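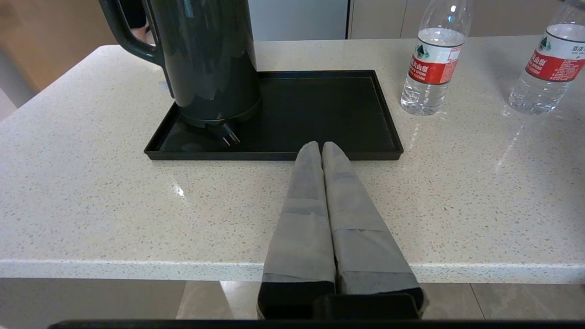
Housekeeping Standards for Short Stays
Unit 8: The kettle, the tray and the bottled water
Handout prepared by Damir Vukadinović. Read before the practical.

1. Why this gets a whole session

Most manuals I have been asked to teach from, the Drestton one included, treat the hot drinks corner as decoration. They tell you which way the handle should point. I have never met a guest who cared which way the handle pointed, and I would like someone to show me one. Guests do care about a kettle that smells, and about having no water they trust.

So we will go through the usual rules and ask what each one is for. Some survive.

2. The tray

The rule: the kettle lives on a tray with a raised rim. I accept this one. A rim holds a small spill and gives you one thing to lift when you wipe the counter. It will not hold a full kettle tipped over, whatever the Mudell training slides say.

Dark trays show limescale spots and dust very well. Some people call that a drawback. For the person inspecting, it is a gift. Wipe the tray last, with a dry cloth, including the inside corners.

3. The plug

The manuals disagree. Bronine says plugged in and ready. Drestton says unplugged, cord coiled behind. My view is that unplugged is better between stays, and that the plug can sit on the tray where the guest will find it. Prongs on polished stone are a nuisance, so keep them off the counter if you can. Check that the tray is dry first. Look at the cord near the plug every time, and if the covering is split, the kettle comes out of the unit that day.

4. Bottled water

The claim you will hear is that matching bottles with labels facing forward "communicate care." Maybe. I have asked for evidence and been sent a brochure. Turn the labels forward anyway – it takes a second, and while your hand is on the cap you can check the seal, the part that matters. A bottle with a broken seal is never left for the next guest, even if it looks full.

How many bottles? Follow the property's sheet. Do not improve on it.

5. Speckled counters

A speckled stone surface hides crumbs, coffee grounds and dried drips. Standing over it and looking down tells you almost nothing. Bend until your eyes are close to counter height and look along the surface toward a light. Then run a clean palm over it, front edge included. Ro-un Ji's group last May passed 11 counters by eye and failed 8 of them by hand, and they were not a careless group.

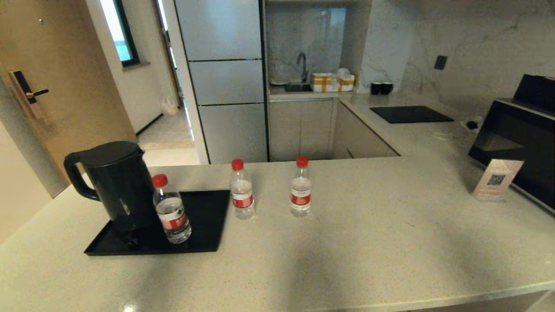 6. The rest of the kitchen

Three bottles here, one on the tray with the kettle and two on the counter beside it. Is that a fault? Write down your answer and your reason before the discussion. "It looks untidy" will not get marks.

Consider also the small sign with the QR code. Does a guest need it at that end of the counter? What would you do about the taped box by the sink? My own rule is that you do not open or move a sealed box until you have asked the office.

7. For next time

Bring one housekeeping rule from your workplace that you think is pointless, with half a page on what would go wrong if it were dropped. Leave it in tray 11 outside room 1531.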